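Is a second pair of hand-held grippers worth budgeting for, or should we fix our process first?

Posted by Kilian Fankhauser in Buying & Budgeting

We're a small outfit recording kitchen tidying tasks for a robot training project, and the budget for next year has to be in by February. We have one pair of grippers. The supplier, Plidell, has quoted 1,138 per extra pair and says it will double our output. I have my doubts. Most of our day seems to go on setting out packets and bags and putting them back again. The work itself is small stuff in real kitchens, picking one sachet out of a pile:

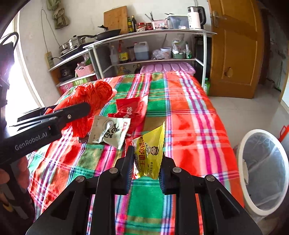
Seasoning packet in the right gripper, left one on the red bag.

Does more hardware help at this stage, or is the salesman dreaming?

Johanna Zwahlen
The salesman is dreaming. A second pair only doubles anything if you also have a second person, a second kitchen and someone to check the files. We bought a spare set before we had any of that and it sat in a drawer. Time yourself over 200 pickups first – just the gripping, then the resetting. If resetting is the bigger number, spend the money on a helper. Also ask what's in that quote. Ours left out replacement finger pads, and glossy packets are exactly where you'll notice a worn pad.

Andri Riedl
just buy them, you'll need them sooner or later

Engelbert Lehner
I wouldn't go that far, but one pair with no backup is a risk if you have a deadline. Ask for a rental month before signing. Plidell wouldn't offer us one until we asked twice. I'd set aside 10 per cent of the purchase price for pads and screws, and get the repair turnaround in writing. "Fast" isn't a turnaround. And I'd want to see their doubling figure from a customer working in cramped kitchens, since a big clear bench in a showroom proves very little.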